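2021-04-17, Trillwood open day, notes

Got in at 9:30, table already laid. Visitors came in groups, most of them from Jestham, plus a few from the Sjöberg class. Each group got the short talk in the hall first, then 40 minutes in the bedroom with the hand-held grippers. Task for the day was jewelry sorting with the tin on the round table, both hands in use. 57 names on the sign-in sheet by closing.

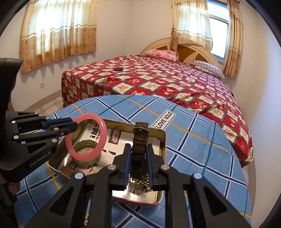
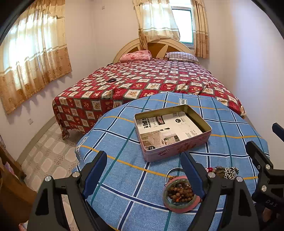
Jewelry and the tin, bedroom table.

Questions I should have had better answers for:
- how much force the fingers put on a thin strap. Said I'd look it up.
- whether a left-handed person should swap the tools over. We never tried it.
- what happens to a run when someone drops a piece. Told them we keep it and tag it, and the Temetti people wanted to see the tag list. Send it Monday.

Beads are harder for beginners than rings. They close too early and push the strand away. Slower approach, fingers wider open, and most got it by the third try. Should go on the instruction card.

Run counter was at 253 when we stopped. Have not checked them for bad starts yet.

For the May visit: smaller groups, 3 at most in the room. Print the card larger. Bring the spare finger pads and a second extension cord. Ask Trillwood if we can get in the evening before.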